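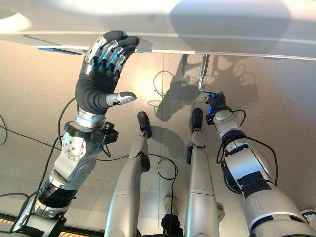
## 4. Importar o caderno eleitoral

O Prurnovel promete fazer esta parte sozinho. Não confie. A versão que usámos em Tamville deu por concluída uma importação em que faltava uma secção de voto inteira, e o ecrã continuou verde.

1. Abra **Cadernos > Importar** e escolha o ficheiro da freguesia.
2. Desligue **Corrigir nomes automaticamente**. Vem ligado e tira os acentos.
3. Defina o tamanho do lote em 100. O menu deixa ir até 200, mas a essa velocidade o registo de erros sai incompleto.
4. Carregue em **Iniciar** e espere pelo relatório.
5. Compare o total com o da folha assinada. Em Tamville tinham de ser 3,117 eleitores (o programa usa vírgula nos milhares).

**Nota:** o erro 191 aparece descrito como «aviso menor». Quer dizer que há eleitores repetidos em duas mesas.

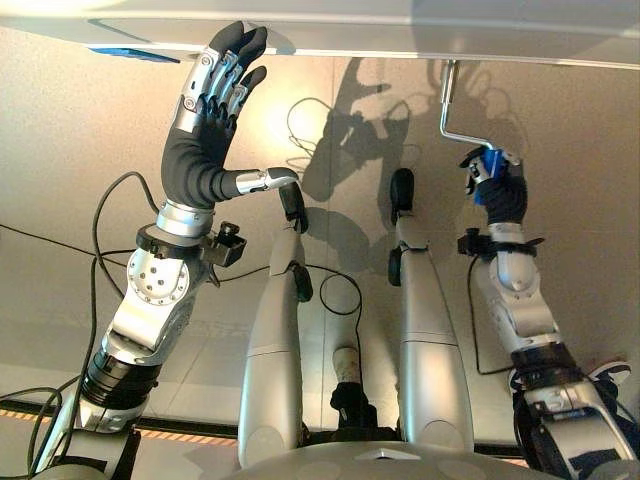 Kalliopi Spanos discorda do passo 3: usou lotes de 200 em Hakala, conferiu tudo à mão na sexta-feira e não encontrou falhas no registo. Fica anotado. Uma freguesia pequena prova pouco, e o passo mantém-se.

**Cuidado:** não use **Repor caderno** com a mesa aberta. A Skestlow garante que a operação é reversível, mas o manual deles não indica como.

6. Exporte o relatório e guarde uma cópia em papel junto à ata.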